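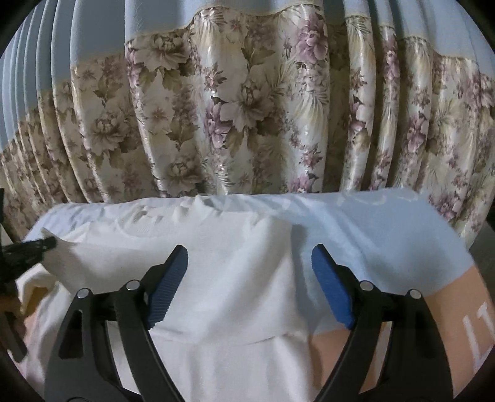
Fivdale Residents' Association
Minutes of the April general meeting
Held Monday, 7 pm, in the Asadi Street hall

Chair: Babak Hassanpour
Minutes: taken by the secretary
Apologies: received from two households in Kurkero Court and from the ward councillor's office

1. Opening
The chair opened the meeting at 7.05 pm and welcomed new members from the units on the corner of Asadi Street.

2. Minutes of the previous meeting
One correction. Item 6 should read "the eastern gate", not "the eastern fence". Minutes accepted with that change.

3. Matters arising
The council has replied about the broken kerb outside the bakery. It is on the repair list but has no date. The secretary will write again if nothing has been done by the next meeting.

The missing street sign at Kurkero Court has been replaced. A member noted that the new one faces the wrong way for drivers coming up the hill. Chair to ring the council.

The hall key that was lost over summer has not turned up. The lock will stay as it is for the time being.

4. Finances
Opening balance carried forward from the last meeting was $4,000. A grant of $1,000 was received from the neighbourhood fund for the creek path. No large bills were paid in the period. The insurance renewal is due before winter and a quote has been asked for.

A member asked whether the grant could be spent on plants as well as gravel. The chair read out the letter, which says "path works and edging". Plants are probably not covered. The secretary will ask the fund in writing before anything is bought.

Report accepted.

5. Noise and draughts in the older houses
This was held over from last time. Several members in the weatherboard houses near the main road spoke about truck noise at night and cold bedrooms in winter. Points raised:

Sealing the gaps around the window frames made the biggest difference for the house at the bottom of the hill. The owner did it over a weekend with foam strip and filler.

Heavy floor-length curtains help with the cold. Opinions differed on whether they do much for the noise. One member said they took the edge off it, another noticed no change at all.

Double glazing was quoted at more than most people present wanted to spend. One household is having only the front bedroom done.

Renters need the owner's permission before fitting anything to the frames. The chair suggested getting it by email so there is a record.

It was agreed that the association should ask the council for truck counts on the main road. Homari Building Supplies has offered to bring samples of seals and door snakes to a future meeting. There is no obligation to buy. Members were in favour, with one against on the grounds that meetings already run long.

6. Creek path
The lower section still floods after heavy rain. The working bee cleared the drain near the footbridge but the water is coming from further up, behind the old netball court. Photos have been sent to the council's drainage officer.

There was a long discussion on whether to lay gravel now or wait for the drain to be looked at. Those in favour of going ahead said the path has been unsafe for prams since last winter. Those against said the gravel would wash into the creek at the first storm, as it did before.

Motion: that gravel be laid on the upper section only, at a cost of no more than $2,000, and that the lower section wait for the council's reply. Moved by the member for the upper path group, seconded from the floor. Carried.

The extra money above the grant will come from general funds.

7. Street stall
The stall will run from 9 am to 1 pm outside the hall, on the same weekend as the school fete. Last year's trestle tables are still in the shed but one has a split leg. A member offered to repair it.

Donations wanted: jam, cuttings, children's books in good condition, clean linen. No electrical goods and no mattresses. Items can be left in the hall porch the evening before but not earlier, as the playgroup uses the porch during the week.

The sausage sizzle was discussed. The barbecue needs a new regulator. Chair to price one at Homari.

8. Hall bookings
The dance class has asked to move from 6 pm to 6.30 pm. This would overlap with the setting up for general meetings. Agreed that the class may have the later time on all weeks except meeting weeks.

Users are reminded to turn off the urn at the wall and to stack the chairs no higher than the window ledge. The heater timer has been reset and should not be altered.

9. Correspondence
In: letter from the council on changes to green bin collection. Letter from a resident about dogs off lead on the oval. Email from the Kurkero Court households supporting a pedestrian crossing.
Out: letter to the council about the kerb. Thank-you letter to the neighbourhood fund.

On the dogs, the chair said the oval is an off-lead area before 8 am and after 5 pm, and on lead at all other times. The sign is faded. The council will be asked for a new one.

10. Other business
A member asked if minutes could be put up on the noticeboard as well as sent by email. Agreed.

The street library needs a new hinge. It will be fixed at the next working bee.

A question was asked about the empty block next to the bakery. The chair has heard nothing official. Anyone who sees a planning notice on the fence is asked to send a photo of it to the secretary.

11. Actions
Chair: ring council about the Kurkero Court sign; price regulator; ask for new oval sign.
Secretary: write to the neighbourhood fund about plants; request truck counts; follow up kerb; confirm a date with Homari for the samples.
Path group: order gravel for the upper section.

Meeting closed at 8.50 pm. Tea and coffee were served.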